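Trying out the Hikament hand-held grippers

Several of you wrote in after the July newsletter to ask whether we had got our hands on the Hikament kit yet, and I am very pleased to say that we have, and that I've had it in use for long enough now to have opinions (too many, according to Hanan Nseir, who has had to listen to most of them over lunch).

For those who missed the earlier item, Hikament sell a pair of hand-held grippers for recording household jobs, so that the recordings can later be used to teach a robot arm to do the same. You hold one in each hand, you do the job as best you can with those instead of your fingers, and the software works out where each gripper was the whole way through. There are other kits that do this, and we've reviewed two of them in these pages, but this one comes from a small firm who answer their own telephone, and I do have a soft spot for that.

The kit comes with the two grippers, a head camera on a padded band, chargers, a set of spare finger pads and a printed handbook of 91 pages. I read the whole handbook on the train and can tell you that the first 6 pages are the ones you need on the first day. The rest is good, patient stuff, written by somebody who has clearly had to explain it all in person many times, but it can wait until you've had a play.

Elie Khalaf and Olga Cardoso did most of the recording for us. We settled on bathroom jobs this time, having done kitchens nearly to death in the spring, and the one I want to talk about is wiping down with a squeegee. It sounds like nothing at all, I know! But a squeegee has a long handle and a wide head, and whatever small wobble you have in your wrist gets a good deal bigger by the time it reaches the blade.

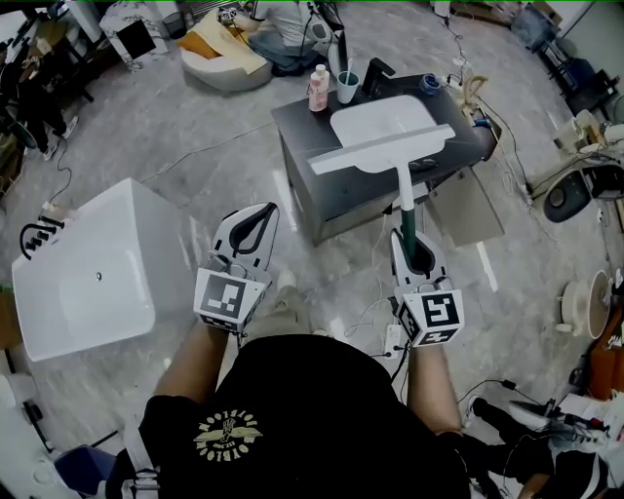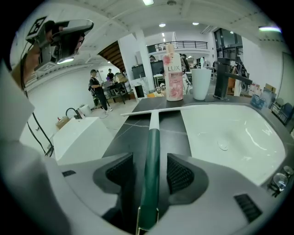
Grip was what I most wanted to know about, having been let down by it so often in other kits. A smooth round handle will turn in a pair of flat fingers the moment you press on the other end, and then you are wiping with the corner of the blade and muttering. The Hikament pads did much better than I'd feared. They have a ribbed black lining, and with the squeegee standing upright on the counter, its dark green handle held straight between the two pads, there is a fair bit of that ribbing to bite on. Elie found it would still twist if he leaned on it too heavily, and he got round this by taking hold a little lower down. Olga preferred to ease off and make two lighter passes. Both ways gave us recordings we were happy to keep.

I was less taken with the trigger. It is stiff for the first hour or so, and my hand, which is not a large one, was properly tired by the end of a morning. Hikament tell me a lighter spring can be had if you ask for it when ordering, and I would ask. The weight is otherwise well placed, and the rounded body is kind to the palm.

Tracking depends on printed markers, and so you do need to think about where you're standing. If you turn so that one gripper hides the other from the head camera, the software marks that stretch in orange and you can decide whether to keep it or do it again. We had more orange than I would have liked on our first try and hardly any once Olga had moved her feet. Vesela Radulović, who looks after our recordings, was very complimentary about the files themselves, which opened in Dikum without any fuss. Those of you still using Symonenko will need the converter. It's free, but it is slow, so start it before you go and put the kettle on.

We have 200 squeegee recordings now, out of 3,164 for the bathroom set as a whole, and Vesela hopes to have them tidied up and ready to share with members by the next newsletter. Please don't write to her before then, she is doing her best.

Would I buy it? For a club or a small workshop, yes, I think so, with the lighter spring and a second set of pads. If you're on your own and only mean to record now and again, I would borrow ours first. The kit can be booked for up to a week at a time through Maysoun Boutros, who will also show you how to fit the head band so that it doesn't slide down over your eyebrows. Do return it with both chargers in the case, please, and the handbook too. We only have the one copy and I've written in it.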